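5 July 2024

Elvia is still on about the sleep thing. She has read a book, or most of one, and the book says we should keep the bedroom at 69 degrees and never 70, as if the body had a little clerk inside checking the dial. I asked who they tested it on. She said people. I said which people, and she went to water the tomatoes.

I gave it a fair try. Two nights at 69, no phone after supper, no wine, a cup of the Plelia tea that costs more than the wine did. First night I woke up at three and lay there thinking about the gutters. Second night I slept fine, but I'd also moved Carter Carrier's old piano down a flight of stairs that afternoon, so I don't see how the tea gets the credit.

The Plelia box says 3908 customers reported better rest. Reported to whom? And how many bought the stuff and reported nothing? Carter swears by it, but Carter swore by the copper bracelet too, and before that by the magnets in his shoes.

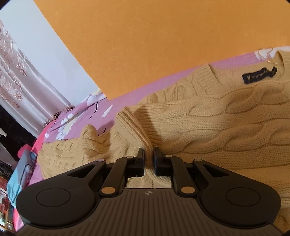

What bothers me is that the advice keeps changing and the tone never does. In December it was warm milk and an early bedtime. Now milk is bad and going to bed early is a mistake. The people telling you are just as sure as they were last time. My mother slept with the window open and the radio on and lived to be old and cross.

Elvia wants to order the Horach pillow next. I said let's see what's left after the gutters. Thermostat is back at 70 and she hasn't noticed yet.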